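# Stisville to check fridge temperatures at small butchers from May
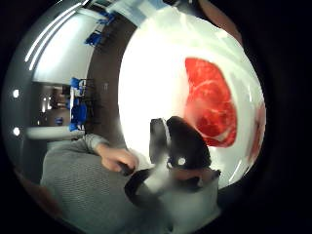
*Red meat with fine streaks of fat, on a white surface.*

Small butchers and farm shops in Stisville will have to keep a written record of fridge and display counter temperatures from May, under a revised inspection scheme published by the district council.

The scheme covers 47 premises in Stisville, Miven and the villages between them. Each must log the temperature of every chilled unit twice a day, once before opening and once after 2 pm, and keep the sheets for inspection. Digital loggers are accepted if the readings can be printed on request.

Raw meat on sale must be held at 5°C or below. A single reading above that limit will not lead to action if the log shows that the unit was checked again within the hour. Repeated high readings will bring a follow-up visit, and the shop will be charged 300 pounds for it. Failure to keep any log carries a fixed charge of 600 pounds.

Probe thermometers must be tested against iced water once a month and the result entered on the same sheet. Display counters are to be measured at the warmest point, normally the top layer of the front row. The reading on the built-in dial does not count as a check.

Van Dusen, the refrigeration firm that services the covered market at Miven, said older open-fronted counters may struggle to hold the limit in warm weather. Night blinds and new door seals would bring most of them within range, it said. The firm put the cost of replacing a short counter's compressor at 1000 pounds, excluding fitting.

Mobile traders are included if they sell from a fixed pitch. Shops that sell only pre-packed frozen meat are exempt. The Wirkwood abattoir is inspected separately and is not affected by the change.

Blank log sheets can be collected from the environmental health desk in Stisville between 9 am and 4 pm. The council will review the charges after the first year.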